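I read the whole Netley parking proposal last night so you don't have to. Thread, and it's a long one. 1/12
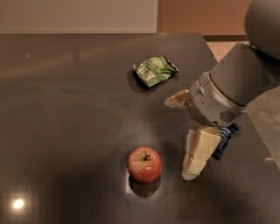
Filed under: Local / Streets & Parking

2/ The pitch: meters on the shopping blocks, run by a private operator, Skastbridge. The city gets a cut. The slide deck says this will "unlock turnover for small business." I have questions about the word unlock.

3/ The deck is 53 pages. The part about where the money goes is on page 51. Make of that what you will.

4/ Turnover means cars leaving sooner so other cars can take the spot. Fine in theory. But nowhere in the deck does anyone say how long people park there now. No survey, no baseline. How do you improve a number you never measured?

5/ They do cite Rasembridge, which put in meters and saw "increased visits." Visits to what? Measured by whom? The footnote goes to a press release from Skastbridge.

6/ I asked Radka Hoxha, who has run the shoe repair on the corner since before I moved here. Her customers stay five minutes. They already turn over. She wants a loading spot and has been asking for one for 3 years.

7/ The loading spot is not in the plan.

8/ To be fair – and I'm trying – Sorin Vidmar made a decent case at the open meeting. Free parking isn't free, everybody pays for the paving, and people who walk or take the bus get nothing back for it. I agree with him on all of that.

9/ Where he loses me is the contract. If the city ever takes out a metered space for a bus stop or a bike lane, it has to pay the operator for lost revenue. So the plan sold to us as good for buses makes it more expensive to add a bus stop. Page 51 again.

10/ Somebody always replies that we can renegotiate. Okay. Show me the clause. I found the one that lets Skastbridge raise rates after 2 years. I did not find one going the other direction.

11/ Seraina Eder asked at the meeting whether the city had priced out running the meters itself. The answer was that staff "looked at a range of models." She asked to see the range. They said they'd follow up. She tells me that as of this afternoon they have not.

12/ Comments are open through the end of September. You can send one without being against meters. I'm not sure I'm against meters. I'd ask for the parking survey, the in-house cost estimate, and Radka's loading spot. If they send me any of it I'll post it here.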